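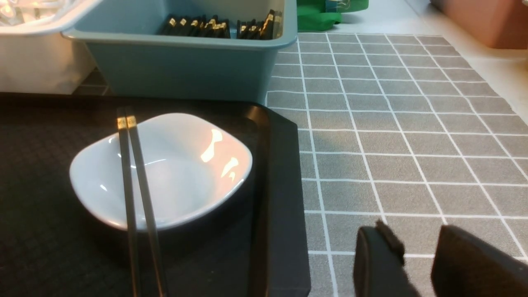 Ticket: Gripper closes late during remote demos, place-setting task
Project: Skulley
Opened by: Merle McPhee
Assigned to: Orlando Huamán
Priority: normal
Status: closed

Problem

When I teach the place-setting task by remote control, the gripper closes well after I squeeze the trigger. The arm itself follows my hand without trouble. I let go of the dish too early or push it along the tray before the fingers have shut. Chopsticks are worse, as they roll when touched. Of the last 50 demos I marked 8 as bad. All 8 have the same fault.

Setup: black tray on the grid cloth, dishes and utensils in bins behind and beside it. Operator station is the one at Vergara. Control software is Bakasus, default profile.

Log

Wednesday, 9:10, Merle
Restarted Bakasus and the station. No change. Swapped the trigger cable. No change.

9:45, Orlando
Please send one bad demo and one good one, raw, before trimming. Also tell me whether the delay is there on opening.

10:20, Merle
Both uploaded. Opening is delayed too, but I notice it less.

11:05, Orlando
Trigger signal and finger position compared in the bad demo. Fingers start to move 300 ms after the trigger. Arm joints lag far less, so the network link is fine. In the good demo you held still before squeezing, which hides the delay. It is present in both.

11:30, Orlando
Found it. The gripper channel has a smoothing filter that the arm channel does not. It was added for the Grorcombe job, where the trigger was noisy, and got saved into the default profile. To turn it off:

1. Stop recording and park the arm clear of the tray.
2. Open the station profile and go to the gripper channel.
3. Set smoothing to 0. Leave the force limit at 1000, raw units.
4. Save under a new profile name. Do not overwrite the default.
5. Reload and squeeze the trigger with nothing between the fingers.

13:15, Merle
Done. Fingers now move with the trigger. First try on a square dish was too hard because I was still squeezing early out of habit. Took a few practice runs before recording again.
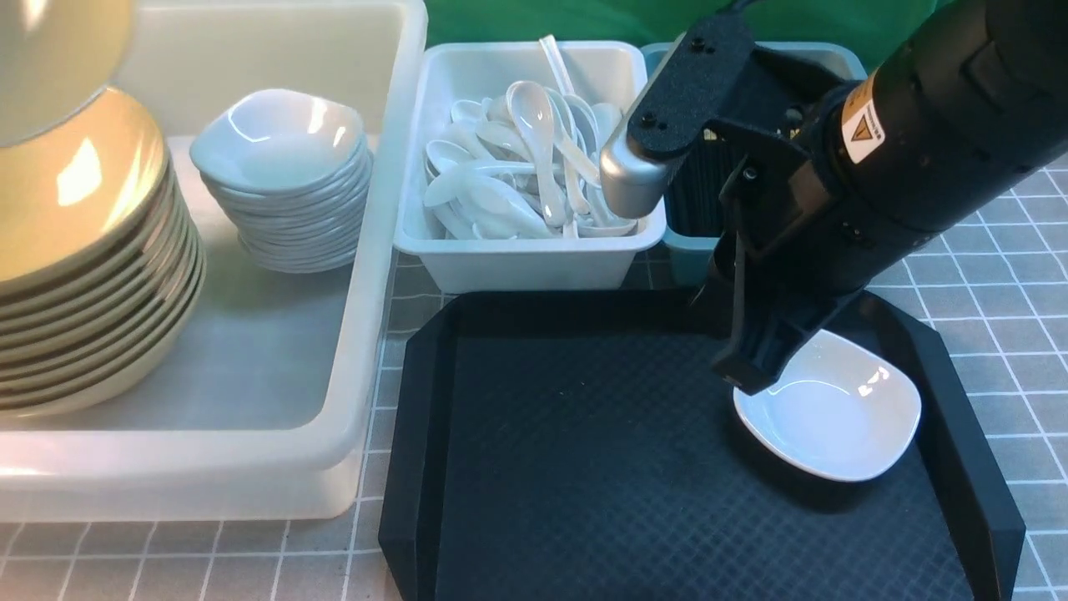 Do the demos recorded with the delay have to be thrown out?
Keep the ones that reached the goal, but tag them with the old profile name so they can be left out of training if closing times look wrong.

14:40, Orlando
Old set tagged. The 8 bad ones are moved to the reject folder. Closing.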